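Kindine
Open call: home recorders for the household handling set
Posted April 1, 2021

Kindine is taking on paid participants to record everyday handling tasks in their own homes. The recordings are used to train a policy for a two-finger arm that folds, sorts and moves soft household goods. Work is part time, paid by accepted recording, and done in pairs. No background in robotics is needed.

What the work consists of

Each pair receives a kit of hand-held grippers. The gripper is worked by hand and the fingers open and close with the trigger. There is no motor. The camera on the gripper body records what the fingers are doing and as much of the room as the lens can take in. Position is recovered afterward from the video, which is why the instructions on lighting and speed matter more than they first appear to.

A recording is a single task from start to finish. It begins with both grippers held still over the work surface and ends the same way. Tasks for the bedroom block include:

Pick up a garment by the shoulder seam and lay it flat.
Fold a garment in half, sleeve to sleeve.
Fold a sheet or towel along the long side, then the short side.
Move a small cushion from one end of the bed to the other.
Straighten a bed cover from two corners.

The full task list has 61 entries. Pairs choose which ones suit their home and may skip any that do not. A task is repeated with the object started in a different position each time. Do not try to make repeats look alike. Variation in the starting position is what the model learns from, and ten identical folds count as one.

Bedroom block, grippers from kit 017: 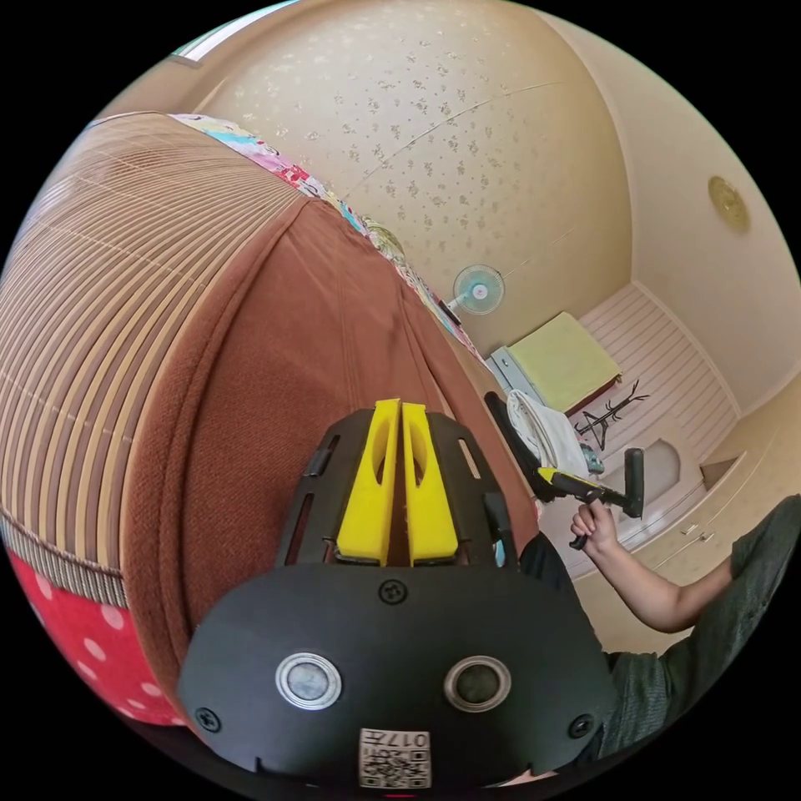
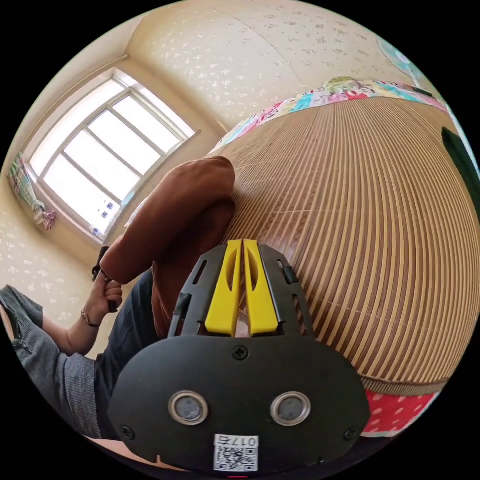
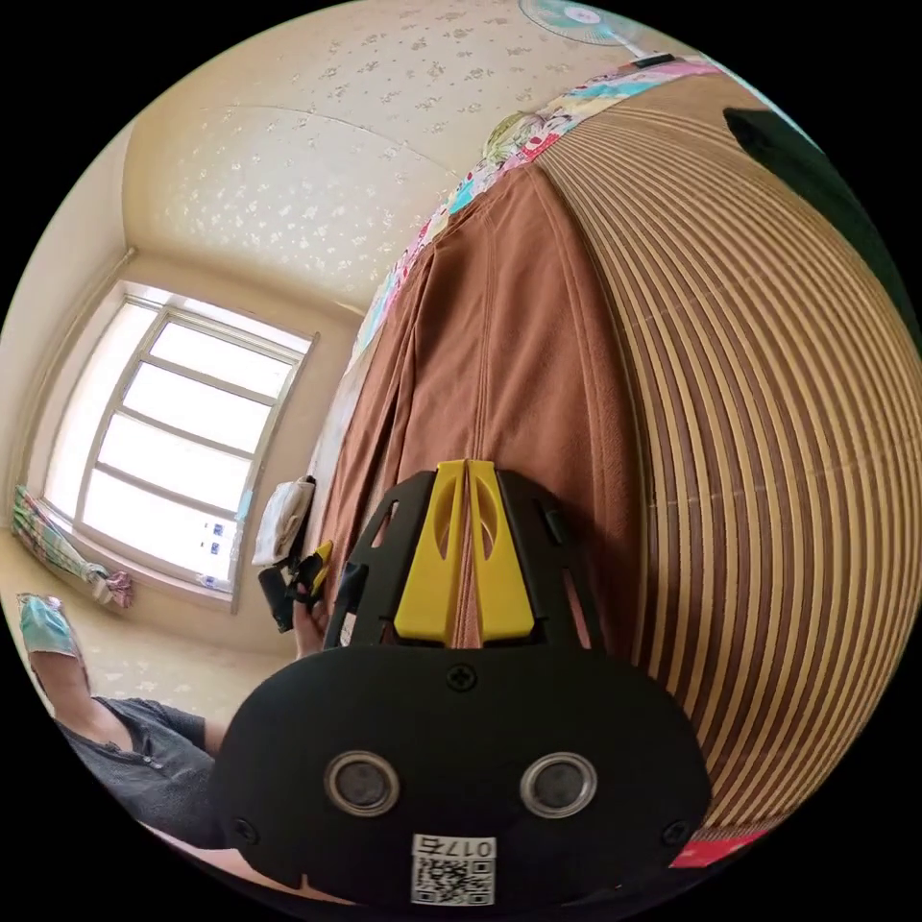 The bedroom block is the one we are most short of. The current set holds plenty of kitchen counters and tables, and the policy trained on it does poorly on low, wide, soft surfaces. It closes the fingers too high above a mattress and drags cloth it should have lifted. We want beds of any size, with whatever is normally on them: mats, quilts, fitted sheets, loose blankets. Patterned covers are welcome. Plain white bedding in a plain white room is usable but tends to give poor tracking, and we may ask for a printed cloth to be left in view.

Requirements

Age 18 or over.
A home with at least one room where two people can work without interruption for a full session.
A second adult willing to take part and sign the same agreement. If you apply alone, say so, and we will try to match you with another applicant in your area.
Steady light. Daylight is fine. Rooms where sun and cloud alternate through the session cause trouble, and a drawn curtain usually fixes it.
Able to hold and operate a gripper in each hand for the length of a session, with breaks. The grip is similar to that of a cordless drill.
Able to lean over a bed or low table repeatedly. Please think about this one before applying. Back strain was the most common reason for leaving in the March group.
A home internet connection that can upload overnight.

Left-handed applicants are welcome. Left and right grippers are labeled and must stay in the correct hand, whichever hand you favor.

Not required

Tidy rooms. Matching furniture. Prior experience with cameras. We would prefer that you leave the room as you live in it, apart from the privacy steps below.

Privacy

Wide lenses record a great deal of a room, including people standing next to the work. Before each session, remove or turn over mail, family photos, prescriptions, screens and anything showing a name or account number. Children must be out of the room. Your partner in the pair will appear in the video at times and should expect to. Faces are blurred before the recordings reach the training team, and raw files are deleted once the blurred copy has been checked. You may withdraw a session by writing to us before the pay period closes. After that it can still be removed from future training sets, but models already trained on it will not be retrained.

Pay and schedule

Sessions last two hours, including setup. Pairs are expected to complete 2 sessions a week. Pay is per accepted recording, at the rate printed in the agreement, and both members of a pair are paid the same. Setup time and the calibration clip are paid at a flat rate. Rejected recordings are listed with the reason. The usual reasons are:

The gripper moved too fast for tracking.
Fingers left the object and a hand finished the job.
A lens was covered by a sleeve or by the cloth being folded.
The recording was stopped before the grippers were still.
Left and right grippers were swapped.

A failed fold is not a reason for rejection. If the cloth slips, pick it up again with the gripper and carry on. Recoveries are useful and are paid as normal.

Training

New pairs complete one supervised session at our Nostthorpe site or by video call. You will mount the fingers, run the calibration clip, record five practice tasks and go through the playback with a reviewer. Practice recordings that pass review are paid. The supervised session must be completed before the kit goes home with you.

Equipment

Kits remain the property of Kindine and are returned at the end of the term. Recordings are uploaded through Favow, which runs on any recent laptop. Normal wear on the fingers is expected and spares are included. Do not remove the body screws or the square code labels. A gripper with a missing or scratched label cannot be matched to its files and has to come back to us.

Places

There are 53 places in this round, counted by person. Applicants with a bedroom and one further room available will be considered first. The Chatzigeorgiou block, covering closets and drawers, opens once the bedroom block is full, and pairs already enrolled can move over without applying again.

To apply

Fill in the form on the Kindine participants page. It asks for room types, the size of your bed, the light in each room, your available hours and the name of your second adult. Do not send video of your home with the application. Shortlisted pairs will be contacted with a date for the supervised session and a copy of the agreement to read beforehand.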